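How I Wash Satin Scarves by Hand

I ruined my first satin scarf in the machine, so now I do mine in the bathroom sink (and yes, I have a lot of them!). Fill the sink with cool water and add one small squirt of mild shampoo. I use the plain one from Viltness, but any gentle kind works.

Swish the scarf around for a couple of minutes, then let it soak for 22 minutes while you make coffee. No scrubbing, no wringing! Rinse until the water runs clear, lay it on a towel and roll the whole thing up like a burrito to squeeze the water out.

Dry it flat, away from the sun. Iron it inside out on the lowest setting, with a thin cotton cloth on top.
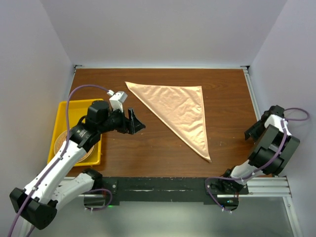

For storage I fold loosely and tuck tissue paper between the layers. Mine live in an old Sopacua shoebox, and I refold them every September so the creases don't set.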